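Zotum dévoile Sowah, sa nouvelle ligne de vestes et de pantalons d'atelier

Sulterside, le 30 mars -- La maison Zotum est très heureuse d'annoncer l'arrivée de Sowah, une ligne de vêtements d'atelier en toile de coton et lin, disponible dès aujourd'hui dans sa boutique de Sulterside et chez ses revendeurs. La collection compte 12 modèles, pour femme et pour homme, et c'est la plus large que nous ayons sortie depuis l'ouverture de l'atelier !

Tout est parti de la veste Cusley, que nos clients nous réclamaient depuis son retrait du catalogue. Nous l'avons reprise couture par couture : le col est un peu plus bas, les emmanchures ont gagné en aisance et la poche intérieure accepte enfin un carnet de format courant. Le dos garde son empiècement d'origine, doublé d'un coton léger qui ne tire pas quand on lève les bras. Les poignets se ferment par deux boutons, ce qui permet de retrousser les manches bien haut sans qu'elles redescendent toutes les cinq minutes (ceux qui jardinent ou qui cuisinent comprendront).

Le pantalon droit a lui aussi son petit caractère. Taille mi-haute, genoux renforcés, ourlet généreux que l'on peut défaire pour gagner quelques centimètres -- un détail auquel nous tenons beaucoup. La toile pèse 207 grammes au mètre carré, assez pour bien tomber, et elle se porte sans peine du printemps jusqu'en novembre.

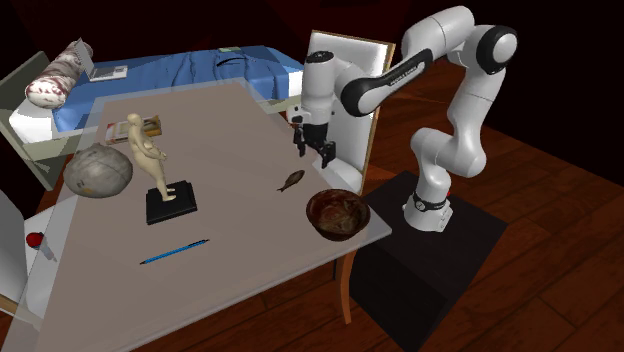 Image de synthèse : bras robotisé blanc et noir près d'une grande table rectangulaire.

Côté couleurs, la ligne se décline en écru, bleu encre, brique et vert olive. Les quatre teintes ont été pensées pour se mélanger, et nous avouons un faible pour la veste brique portée sur le pantalon écru. Les tailles vont du XS au 3XL, avec deux longueurs de jambe pour tous les pantalons.

Avant le lancement, une première série a été proposée en précommande. Elle a réuni 1 784 commandes, un accueil qui nous a ravis ! Plusieurs remarques reçues à cette occasion ont déjà été prises en compte : la patte de boutonnage est plus souple et l'étiquette de col a été remplacée par un simple marquage.

La ligne Sowah s'entretient en machine à 30 degrés, sur l'envers. Chaque pièce est livrée avec un bouton de rechange et un petit coupon de toile pour les reprises. Les retouches d'ourlet sont offertes à la boutique de Sulterside pour tout achat d'un pantalon, dans un délai de neuf jours.

Des échantillons de toile et les fiches de tailles sont disponibles sur demande auprès du service de presse de Zotum, à Sulterside.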